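Flornora Community Garden and Hall Association
Minutes of the general meeting, December

The meeting opened at 7.10 pm in the main hall, a little later than planned, as the side door had swollen in the heat and most of us had to come around by the bins. The chair welcomed everyone, thanked those who had brought a plate, and was especially pleased to see so many newer faces from the Tesport end of town. Apologies were taken as per the sheet at the door.

Minutes of the previous meeting

These were read and accepted with one correction. The item on the compost bays should have said that the bays would be moved to the northern fence, and the secretary apologises to the plot holders on the southern side who had a worrying few weeks thinking the bays were coming to them. Moved and carried.

Matters arising

The water meter has been looked at and was found to be reading properly, so the large bill stands. It came to $646 for the quarter, against $301 for the same quarter last year. There was a good deal of talk about this. Several members felt it was the dry spring and nothing more, while others wondered about the tap behind the shed, which has dripped for as long as anyone can remember and has rather become part of the furniture. It was agreed to have a new washer put in before the holidays and to look at the next bill with fresh eyes.

The gate code has been changed. Members who haven't got the new one should ask at the hall on a working bee morning, and please don't write it on the gatepost, even in small writing.

Finances

The working account stands at $1,000 even, which caused some amusement, and the Droleck Creek fete stall brought in a further $278 that has yet to be banked. The jam did very well again and the chutney less so. A member asked whether we might make fewer jars of chutney next year, and after some spirited defence of the chutney it was agreed to make the same amount in smaller jars.

The question of plot fees was raised. The chair said she would rather leave them where they are for another year, and the feeling in the room was very much with her. It will come back to the annual meeting if the water bill stays high.

Hall kitchen

This took up the largest part of the evening, as we all rather thought it would. The kitchen has served us kindly for a great many years, and there is real affection for it, but the drawers stick, the bench by the urn has lifted at the join, and two people at the last lunch had nowhere to stand but the pantry. The working group reported that it had visited three other halls and had been given a very nice morning tea at each.

Discussion turned to benchtops. Some members liked a pale stone look, as it makes a dim room feel bigger and goes with anything. Others were worried about beetroot, turmeric and the general enthusiasm of the preserving group. One member, who has had a white bench at home for years, said that it wipes down well enough if you get to it on the day, and that the veining hides a multitude of crumbs.
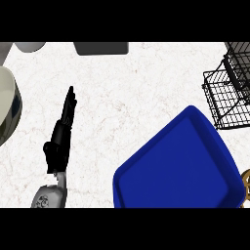
The preserving group asked that whatever is chosen be able to take a hot pan without fuss, and offered to keep a stack of proper trivets beside the stove in any case. It was also asked that the bench be set a touch lower at one end so that those who prefer to sit while they peel can do so in comfort. Everyone thought this a lovely idea, and the working group will see whether it can be done without having to move the plumbing.

On the cupboards, it was felt that plain doors with good big handles would suit us best. There was a request for one lockable cupboard for the playgroup's cups, which have a habit of migrating. There was also a request for a second sink, which was warmly received but may have to wait until we know what the first part of the work will cost.

It was moved that the working group get two written quotes, one of them from Bognár Joinery, who did the shelves in the library corner and left the place cleaner than they found it. Carried, with one abstention on the matter of colour.

Garden report

The tomatoes are well ahead of last year and the beans have finally found their string. The possums have found the beans. Netting is available from the shed, and members are asked to fold it when they bring it back, as the last lot took most of a morning to untangle and tempers were a bit frayed by the end of it. The shared herb bed is looking splendid, and anyone at all may cut from it, but please leave the young rosemary alone until autumn so it has a chance to get its feet down.

Two plots have come free near the lemon tree. They will be offered to the waiting list in order. One will need a fair bit of work, as the couch grass has got right in under the edging, and it was suggested that the next working bee might start there so the new plot holder isn't put off before they've begun.

The wheelbarrow with the green handles has been missing since the mulch delivery. If it is in your driveway, no questions will be asked.

Seed library

The seed drawers are filling up nicely. Would members please label envelopes with the name of the plant and the year it was saved, even if it seems obvious at the time. We have a good many envelopes marked simply "the nice ones". We are short of lettuce, silverbeet and anything that copes with a hot western wall, and we have more pumpkin seed than the district could plant in a lifetime.

Correspondence

A kind letter was received from the Droleck Creek school thanking us for the seedlings. A note came from the council about green waste collection over the holidays, and a copy is on the noticeboard. The Tesport choir has asked to use the hall for rehearsals in the new year, at the usual rate, and this was agreed to with pleasure.

General business

A member asked for a rubber mat at the back step, which gets slippery when the grass has been watered. Agreed. Another asked whether the urn could be descaled before the end of year lunch, and kindly offered to do it.

For the lunch itself, members with surnames in the first half of the alphabet are asked to bring something savoury and the rest something sweet. Please put your name on the bottom of your dish.

The meeting closed at 8.55 pm and supper was served. The next meeting will be in February, same place and time, by the front door if the side one is still sticking.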